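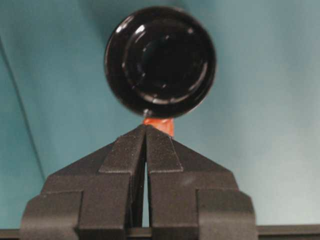

2024-06-08

Bench 3, small props. Continuing the sort from the Eststead boxes. Natanael Leite took the flat stock, I took the round things and the cups.

Black round piece with orange-red neck or band: logged as 36. Outer rim, step, then a recessed inner circle. I have been writing "cap" in the list and Ulises Valderrama has been writing "knob". Entry now reads "cap/knob, gloss black" until one of us finds the original Plolby packing list. The orange-red part has a crinkled surface and could be tape or plastic. Did not peel or pull at it. If it is tape it should be recorded as an addition and given its own line.

Gloss black is a nuisance under the overhead lamps. Highlights sit on the rim and on the edges of the recess and make the steps hard to read by eye. Took the step depths with the depth gauge instead. Readings are in the paper log, not copied over yet. Repeat them with the left lamp off before trusting them.

Outside diameter still to do. Large calipers are out with Quispe.

Cups next. Worked on the teal backing, which gives a clean edge against white and is less tiring than the gray sheet we had before. The backing does not lie dead flat, so height readings are no good on it. Move pieces to the granite plate for height.

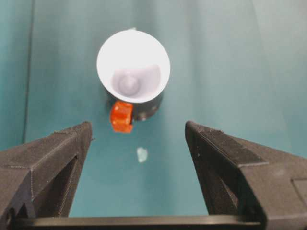 White cup, dark lower body, orange piece at lower left. Teal backing.

Cup logged as 254. Rim is white and the interior pale gray in shadow. Small projection on the rim, also white. Could be molding flash or could be intended. Leave it alone, no trimming.

Fill test on 254: 300 ml was more than it would take. Stopped at the rim, wiped down, dried, back on the shelf. Exact volume to be done by weight on the Berkau scale once it has been zeroed.

The orange piece does not have a number. Listed under 254 as "associated, orange, small" for now. Ulises wants separate numbers for anything that comes away by hand. I agree, but the label roll is finished and the next one is on order.

Open items:
Relabel the cap/knob entry.
Step depths again, left lamp off.
Volume of 254 by weight.
Number for the orange piece.
Natanael to move the flat stock to the lower drawers so the cups can have the whole upper shelf.

Full recount of the boxes is set for September. Keep the paper log with the boxes until then.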